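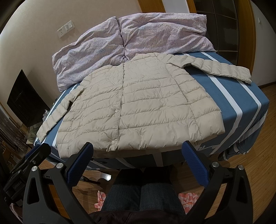

I have been folding coats for a fortnight. I should say that I've been showing a robot how to fold coats, but what I do with my evenings is fold coats.

The work comes through a small outfit in Fostcombe called Draltent. They post you the hand-held gripper in a padded case, you do household jobs with it in your own home, and the recordings go towards teaching a robot arm the same jobs. No arm ever comes near the house. You hold the gripper, squeeze it to close the fingers, and it records what it sees and how you moved it.

My list for February was outerwear. Shirts and towels had already gone to other people, which I was a bit sorry about, having done towels before Christmas and got quick at them. A quilted jacket is a different job. A towel lies where you put it. A puffer has air in it, so you fold one side over and it slowly comes back up at you while you are reaching for the sleeve.

The order I've settled on is this. Jacket face up, front done up, arms out. Left sleeve across the body first, then the right sleeve on top of it. Then one side in towards the middle, then the other, then up from the hem in two goes. Before the second go I press down with the closed fingers and wait a moment. The instructions say to keep moving and not to pause, but I asked and was told a short press is fine as long as I do it every time.

Getting hold of the stuff is the slow part. With your own hand you pinch a bit of cloth without thinking. With the gripper you have to come down at a slight angle, open, and decide how much fabric you want between the pads before you close. Too little and it slides out. Too much and you drag the whole jacket up the bed with you. On the first evening I did 39 attempts and kept 19. The rest I marked as failed, which they want you to do, and they want you to send those in as well. 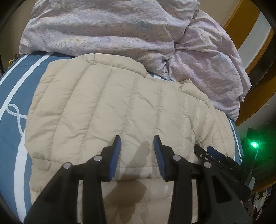
Fingers open over the quilting, before the pinch.

My total now stands at 449 folds, counting the failed ones. I've got better at it, and I'm not sure that's entirely good. The notes from Draltent ask for variety, and once you have a method you stop being varied. So I've started laying the jacket out a bit crooked on purpose, or with an arm tucked under, and starting from the other side.

A few things for anyone starting on the same list:

Do it on a bed if you can. I tried the kitchen table and the sleeves hung over the sides and pulled everything off with them.

Move your wrist less than you want to. An arm can't always turn the way a wrist does, and the reviewers send back anything with a big twist in it.

Put the lights on before you start, and leave them alone. I had a batch of 2 hours returned from the afternoon it got dark halfway through.

Rest your elbow between goes. The gripper feels like nothing for ten minutes.

I did try the remote control version once, at the open day in Nonham. You sit at a desk with a pair of handles and the arm copies you across the room – a good half-second late, or it felt like it. I managed one sleeve. The people who do it all day were far smoother, but I prefer this way, where I can feel when the cloth has caught.

Next month's list is bags and backpacks. After that there's a hanging task, coats onto hangers, using a wardrobe rail they call the Lazăr set-up. I've asked for that one. I will write it up if I get it.

5 comments · 11 shares · 3 min read

Contact | © All text and photos mine, please ask before reusing | Back to top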